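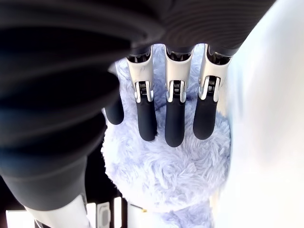
Posted by the Dedusham maintainers, last edited January 21, 2023

Dedusham Plush: README

Dedusham is a collection of pictures of soft things with long fibers: plush toys, shaggy cushions and similar. The item in the picture on this page is fluffy, in a pale lavender-blue, with shaggy fibers that curl in soft tufts. In the deeper folds the color goes to bluish gray.

Contents
1728 pictures in total. Of these, 1067 are in the folder "long" and the others are in "short". The file colors.csv has one line for each picture.

Color names
We write the color of the fibers as it looks in the picture, and do not correct it for the light. Pale items are difficult near a bright background, where the edge of the fur becomes soft. Please check the column "edge" before you use such pictures for measuring outlines.

Known problems
In "short", 100 pictures have no color name yet. We hope to add them in March. The older list from Testby uses "lilac" for all light purple and blue items, so the two lists should not be merged.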